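Beltham Equipment Services
Weekly Inspection Checklist: Hand-Held Gripper Pair, Cloth Folding Station
Station: Brerkville, bedroom station
Units: 0145 (right) and companion unit (left)
Inspector: Azlan Khoo
Day: Tuesday
Form 472, to be kept with the station log

Ratings: S = satisfactory, A = attention needed, N = not inspected

Section 1. Gripper body

1.1 Unit label present and readable: S
1.2 Body screws seated and tight: S
Comment: One screw on the left unit took a quarter turn. Recheck at the next inspection.
1.3 Body free of cracks and sharp edges: S
1.4 Sensor openings clean: A
Comment: Lint was found along the rim of one opening on unit 0145. It was removed with a dry brush. Liquid cleaner is not permitted on the openings.
1.5 Handle secure, no side play: S

Section 2. Fingers and struts

2.1 Fingers parallel when closed: S
2.2 Finger tips free of nicks that may catch on fabric: A
Comment: Slight roughness at one tip of the left unit. The tip may remain in service until the replacement pair arrives from Trindar under order 1409.
2.3 Cutouts clear of thread and debris: S
2.4 Struts straight and firmly attached: S
2.5 Fingers open and close through full travel without sticking: S
Comment: Tested for 100 cycles on each unit. No sticking was noted.

Section 3. Handling check with cloth

The handling check is carried out with both units and a single cloth. The operator pinches the cloth with one unit, brings the tips of the other to its edge, and lifts. The cloth must not slip from the fingers or become trapped between the fingers and the struts.
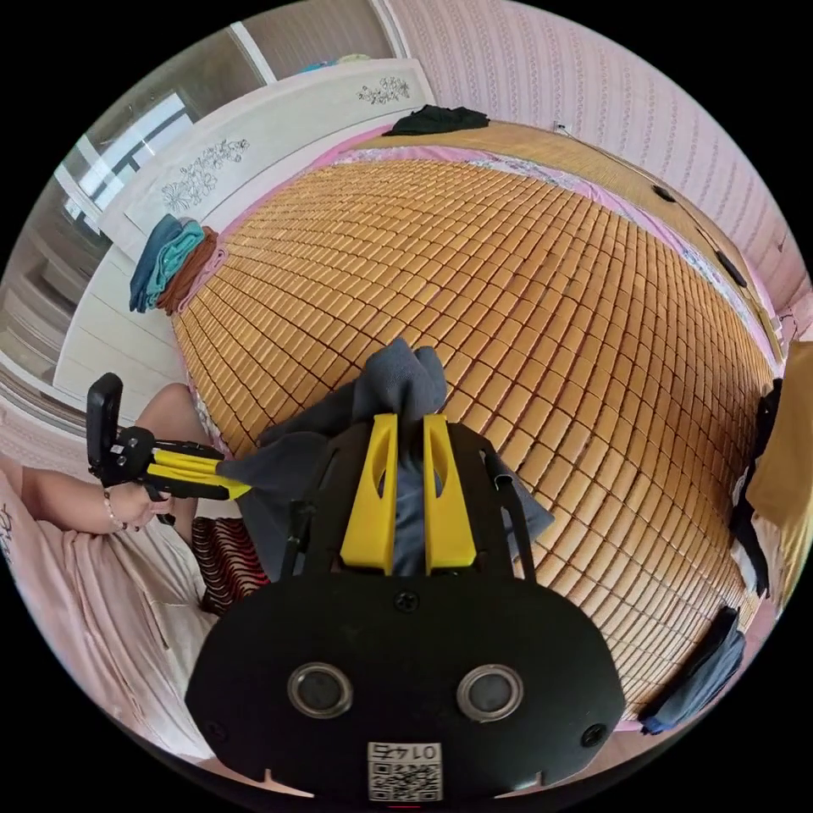
3.1 Cloth held without slipping: S
3.2 Cloth released cleanly when the fingers open: S
Comment: On one trial a corner stayed on the rough tip noted under 2.2. The trial was repeated without fault.
3.3 No marks or pulled threads on the cloth: S
3.4 Fingers of the two units do not strike each other: S
Comment: Operators are reminded to approach slowly from the side.

Section 4. Work area and operator

4.1 Work surface stable under hand pressure: S
4.2 Folded items stacked clear of the reach of both units: S
4.3 Loose items removed from the work surface: A
Comment: Small items should be moved to the storage bin before each session.
4.4 Straps and cords secured: A
Comment: Any strap hanging beside the work surface is to be tied back.
4.5 Bracelets and loose sleeves clear of moving parts: A
Comment: Jewelry at the wrist is to be removed before the units are operated. The operator has been informed.

Section 5. Follow-up

Fit new finger tips to the left unit and record the part number, Ghorbani type 483.
Repeat items 1.2, 2.2 and 3.2 once the tips are fitted.
Items 4.3 to 4.5 to be confirmed by the shift lead before the next session.

Result: Approved for continued use, subject to Section 5.
Signed: Azlan Khoo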